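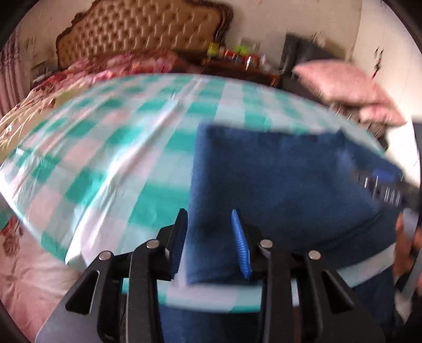

Does the Irell login page lock an account after five wrong passwords, or only after ten? It locks after five, and it stays locked until the customer resets the password or calls the branch.

Wednesday, from 9:40

Checked this with the test accounts Magdolna set up for the Kemmont savings pages. 375 sign-ins, 77 of them with a wrong password on purpose. Every lock came on the fifth try. The help page still says ten. Sent the corrected line to Kornél Kovács, who has the help text open this week anyway.

Session timeout is set to 900 seconds. On the transfer screen it runs out even while the customer is typing, as the timer only resets when a page loads. A long payee name plus a note can get there if someone stops to look up an account number. The form comes back blank after signing in again. Logged as 151.

Forgot-username form: works with account number and date of birth. Spaces in the account number give "not found". Should strip them. Same fault on the Katona build, so it is in the shared code.

Mobile: the enroll button sits under the cookie notice on small screens. It can be reached once the notice is closed.

Still to do
- retest transfers when 151 is fixed
- ask Magdolna if joint accounts get one lock or two
- bill pay, not started
- the Ludulgate statement link opens the September statement whichever month is picked, need to see if that is test data or the link itself

Stopped at 4:15. Test accounts left unlocked.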